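Wastau, le manga de Natsumi Tsuchiya – questions fréquentes
Les réponses viennent de la petite équipe de traduction.

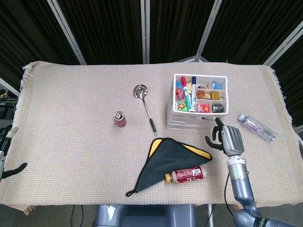 Combien de volumes compte la série ?
Sept volumes au Japon. Les deux premiers sont parus en français chez Lustisance, le troisième est prévu pour octobre.

Dans quel sens faut-il lire ?
De droite à gauche, comme l'édition originale. Les planches ne sont pas retournées.

À partir de quel âge ?
Nous conseillons quatorze ans. Le deuil du père, au volume 2, est raconté de façon assez dure.

Qui a traduit les textes ?
Uzma Virk. Le lettrage est de Declan Waaka, qui a gardé les onomatopées japonaises avec une petite traduction à côté.

Existe-t-il une édition reliée ?
Oui, du volume 1 seulement – 300 exemplaires, 243 pages, avec un entretien de l'autrice par Renji Sugawara. Elle se commande par la librairie Zawadzka.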